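What We Learned About Paying for the Second Arm

I promised back in the spring that I would write up how we went about the money side of all this, and then I kept not doing it, partly because I'm slow and partly because I kept thinking the budget would settle down and I could give you a nice clean final version. It has not settled down. So you are getting the messy version, with coffee next to me and the spreadsheet open in the other window.

For anyone who wandered in from the quilting posts (hello, and I'm sorry, there is no quilting today), I help run a small mending and clothing reuse workshop with Marcelino Barros. We take in bags and bags of donated clothes, and a truly enormous share of our day goes to picking things up, shaking them out, looking at them, and putting them in a pile. Marcelino had been saying for years that a machine ought to be able to do at least the picking up part. I had been saying for years that a machine like that would cost more than our building. We were both a little bit right!

Our first plan, which I still have on the back of a feed store receipt, was one arm bolted to a table. One arm, one gripper, one computer, done. I priced that out over a couple of evenings and felt very pleased with myself. Then I called Rosaura Flores at Nornel, who was patient with me for the better part of a morning, and she asked what I thought was a simple question: how was one arm going to unfold a shirt? I went and stood at the kitchen counter and tried to fold a T-shirt with one hand behind my back. You should try it. I got a sort of ball.

So, two arms. And if you have two arms you need something to mount them on, and two controllers, and two of every single cable, and all of a sudden the receipt wasn't big enough and I had to start an actual spreadsheet.

The part that surprised me most was the grippers. I had put them down as one line, as if they were a box of sewing machine needles, and they ended up being the section I've rewritten more than any other. There's the gripper, and then there's the part of the gripper that touches the cloth, and those are two different things to shop for. Smooth fingers are fine for a box or a bottle. For a slippery blouse you want some texture, and anything with texture is going to wear down, and anything that wears down needs a line of its own for spares. I'd have saved myself a lot of grief if I'd asked every supplier one question at the very start, which is what a set of replacement finger pads costs and how long they take to arrive.
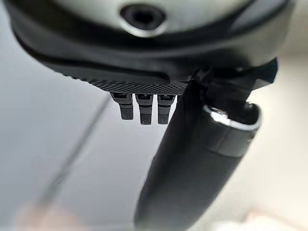
The quotes I got back were all over the place on this. One outfit included a spare set in the price. Another wanted me to order a minimum of 8 sets, which for a shop our size is a drawer full of rubber we might not get through before the whole model is retired. Deltorberg wouldn't quote for pads on their own at all and wanted the entire gripper sent back to them, and I crossed them off that same afternoon, though they were very polite about it and their catalog is lovely.

Then there was the question of renting. I went back and forth on this for weeks. Cusi will lease you a two-arm setup by the month, with service included, and when you look at the monthly figure you think, well, why on earth would anybody buy? But I sat down and added it up, and with our hours we'd have passed the purchase price in 26 months, and at the end of that we'd own nothing. On the other hand, if it broke in month three it would be their headache. Eulalia Carrasco, who keeps our books and has kept me out of trouble more than once, asked me to write down how many months I was really, truly sure we'd be using it. I wrote 11. I looked at that number for a good long while.

What we settled on was a bit of both, and I think it's a decent way to go if you're small like us. We're leasing for the first stretch with an option to buy, and part of what we pay counts toward the price if we go ahead. You do pay a little more that way if you go all the way through. I've decided I'm comfortable calling that the cost of sleeping at night.

Some other things that belong on your list, because they weren't on mine:

Floor space. Measure the reach of both arms at full stretch and then add room for a person to walk by with a full bag, because somebody will. I drew ours with masking tape, and then had to draw it again, bigger.

Power and cable. Oh, the cable. I had budgeted for the cables that come in the box and nothing to manage them with. Put in a line for ties, covers, longer leads and a proper power strip. It isn't a big line, but it's annoying to go back and ask for it later.

Training time. I mean yours, and I mean paid hours. We set aside 21 hours for each of us to learn the thing, and I'd go higher if I were doing it over, especially if you're like me and still print out your emails.

Test clothes. This sounds silly, but you want a bin of items that you keep just for trying things out, in different weights and colors. Dark, bunched-up cloth is harder going than a bright stiff one (it's hard enough for me to find the neck hole of a black T-shirt before breakfast). Ask to bring your own bag to any demonstration. A supplier who only wants to show you their own neatly chosen towels is telling you something. I'd want to see both arms holding soft, rumpled, ordinary clothes before I signed a thing.

Insurance. Call them before you order. Ours wanted a one-page description of the machine and where it would stand, and I spent a whole evening writing it and am a little proud of it.

Now, Marcelino and I do not agree on everything here. He would like to put any leftover money toward a Drodska conveyor so the bags can be tipped out at one end and I'd never have to lift one again. I would like to put it toward the roof. We've agreed to have the same conversation again in October, when we'll have a season of use behind us and a better sense of what the running costs look like month to month. If the pads last the way I hope they will, he may get his conveyor, and if they don't, I expect the roof will have to wait too.

I did send a draft of this around before posting, and I got more back than I bargained for, so I'm putting some of it in. 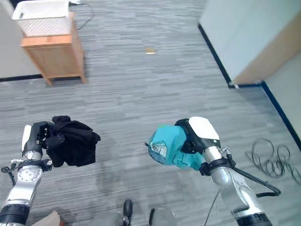

Philomena Brennan wrote that I was being far too easy on the lease. Her point, and she made it at some length, was that "service included" can mean nearly anything, and that she'd want it in writing how soon someone has to show up, whether they come to you or you ship the arm to them, and whether the clock on your monthly payment stops while you wait. Hers didn't stop. She paid for a good part of a summer in which the machine sat under a sheet. She also thinks I should have a line for software updates, and asked me to warn everyone that the first year is often free and the second one isn't.

Well, I went and looked, and she's right about ours. The updates are covered to the end of the lease and then there's a yearly fee, sitting in small type on the next to last page. I've added it to the spreadsheet in red. On the service visits I called and asked, and I was told they come to us, and I've asked for that in an email so I can print it out and put it in the folder.

Eusebio Alvarado had a different sort of note, which was that I hadn't said a word about what happens to the people's hours. Fair enough. We aren't cutting anyone's. The plan, and the reason I could stand to sign anything, is to move time from the sorting table over to the mending bench, where we have a backlog that would make you weep. I've put those hours in the budget as they are today, with no savings counted against them. If there turn out to be some, lovely, but I wasn't going to use them to make the numbers look prettier.

If you'd like a copy of the spreadsheet, leave a comment and I'll send you the blank one with all the lines in it. The tab called "misc" is where I'd start. Mine is the longest tab in there, and I added two more things to it while I was writing this.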